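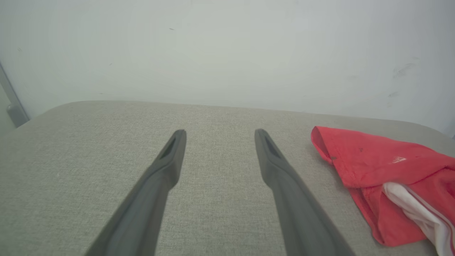
Sandra Tindall wrote in after my January column to say that I was being unfair to the Plultley app, and that her mother's blood pressure has been under control ever since the clinic in Talstead signed her up for it. I believe her. My complaint was never that the app does a bad job of reminding people to take a reading.

My complaint is with page 4 of the consent form, where patients agree that their readings can be shared with "partners" for "product improvement." The partner is Nyberg, which builds software that sorts patients by risk and sells it to insurers. The clinic gets the app for free. Nyberg gets the numbers.

Of the 862 patients enrolled at Talstead, 525 signed on a tablet at the front desk, minutes before an appointment. I have signed forms that way myself. You scroll, you tap, you sit down. Calling that consent is generous.

The clinic in Jivstead does it differently. Sharing is a separate question there, on paper, and saying no doesn't affect whether you get the app. The first 100 patients took longer to enroll, and the front desk complained about it. I think that was time well spent.

Tindall also says that older patients don't care who sees their blood pressure. Maybe some don't. They might care more if a premium went up -- and by then the readings can't be pulled back, since the form says nothing about deleting them.

Talstead should split the form and ask everyone already enrolled to sign again. If Nyberg won't provide the app on those terms, the clinic should pay for one.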